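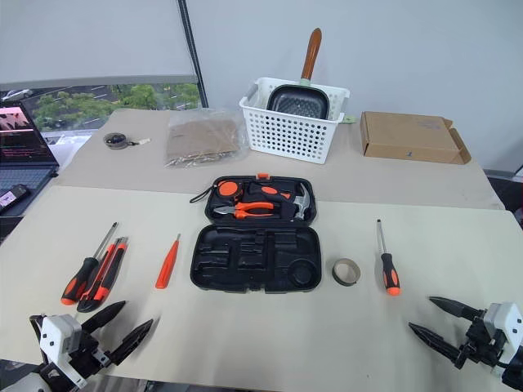
Plornham, Mar 22, 2020

3. Tool ownership and small repairs in rented homes

The survey went to tenants in Plornham and in the neighboring district of Trelitz. We received 3,427 usable forms. Of these, 349 came from households that had moved in the previous year, and they are treated separately in Section 5. The form asked which hand tools were kept in the home, who had bought them, and which repairs had been done without calling the landlord.

Tool ownership was higher than in the earlier Weidemann study, which covered only owner-occupied houses and left out anything bought as a set. We counted a set as one purchase but recorded its contents. Tenants who owned a set reported more repairs to doors, shelves and window catches. They did not report more plumbing repairs. Length of tenancy had a stronger effect than income, and the effect held in both districts.
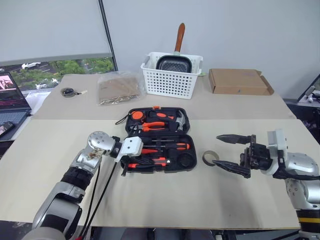

Figure 2. Household tool set in an open case, with hammer, pliers and tape measure in the lid.

Follow-up interviews were held in February with some 50 tenants. Wendy Tindall and Joscha Gerlach did the interviews in Plornham; Edeltraud Grube did those in Trelitz. Each lasted under an hour. Many tenants were unsure which repairs their lease allowed, and several had paid for work that the landlord was bound to cover. Leases in Trelitz list minor repairs in an annex. Most of those interviewed there had not read it.

We dropped 10 interviews from the coding because the tenant had sublet the home for part of the period. The remaining transcripts were coded twice, with disagreements settled by Hildegard Ackermann.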